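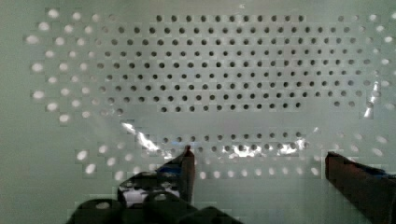
A green perforated panel with some of its holes looking bright and glowing.

Leave the Holes Empty

I own a pegboard and I have stopped hanging things on it. Well, I have stopped hanging everything on it. Four tools live there now. The rest went into drawers, and my working life improved enough that I want to argue for doing the same.

Perforated panels used to belong to garages. Then they moved into kitchens, then home offices, then the bedrooms of children who own nothing heavier than a pair of scissors. You can get them in white, black, mustard and the pale green of an old hospital corridor. Mine is a Plelik, bought in October three years ago, and it came with a bag of 71 hooks, clips and little shelves. I remember the number because it was printed large on the packaging as a reason to buy.

The number was the problem. A bag of hooks like that is an instruction. It tells you the panel is unfinished until the bag is empty, so I spent a long evening finding things to hang. I hung a stapler. I hung two rolls of tape, a ruler I never use, a cup for pens, a second cup for the pens that did not fit in the first, and a pair of headphones that had already been fine on the desk.

For a week it looked wonderful. After that it looked like a wall with a stapler on it.

The case for the pegboard is that you can see everything. People who write about workshops say this as if it settled the matter. Seeing your tools is useful if you use many of them, often, with dirty hands, and have to know at a glance that one is missing. A bike mechanic needs that. So does someone running a busy kitchen. A person who answers email and mends the odd shirt button does not, and I think most panels sold today go to people like that. I am one of them.

What you see on a full pegboard, after a while, is clutter that has been lined up. It gathers dust like any shelf, except that every object has to be lifted off its own hook to be cleaned. The hooks come away with the tool when you are in a hurry. Mine dropped behind the desk so often that I kept a magnet on a string for getting them back, and the magnet, of course, had a hook.

There is also the matter of the layout. Online guides will tell you to lay out your tools on the floor, trace them on paper and plan the wall from that. A friend who teaches shop classes gave me the same advice, and for a classroom it is right. At home it freezes the room. Once you have given a pair of pliers an outline, you are reluctant to replace them with a longer pair. I kept a bad tape dispenser for more than a year because it fit its spot.

I changed my mind while painting. The panel had to come down, so everything on it went into a box, and the box sat under the desk for 15 days. In that time I reached into it for scissors, a screwdriver, a tape measure and the small brush I use on the keyboard. When the paint was done I put the panel back, hung those four and looked at the rest. Some of it went into a Trevska drawer unit I already had. Some of it I gave away.

The empty part of the board has turned out to be the best part. A regular grid of holes is a pleasant thing to look at. If there is a lamp or a window anywhere behind it, the holes light up. I never noticed any of that when the holes were full of hooks.

I can hear the objection that an empty pegboard is just an expensive piece of wall. Fair enough. If you have not bought one yet, this may be an argument for not buying one. A nail holds a pair of scissors perfectly well, and three more nails would have covered my needs. But plenty of us already have the panel up, and taking it down leaves screw holes and a pale rectangle to paint over. Leaving it mostly bare costs nothing.

So before the new year, when the storage sales begin and every catalog shows a wall of matching baskets, try a small test. Take everything down and put it in a box. Hang a thing back up only after you have gone looking for it. Give it a couple of weeks, longer if you travel. Keep the spare hooks in an envelope taped to the back of the panel – you will want one eventually, and you will not want the other sixty-odd.

December 16, 2022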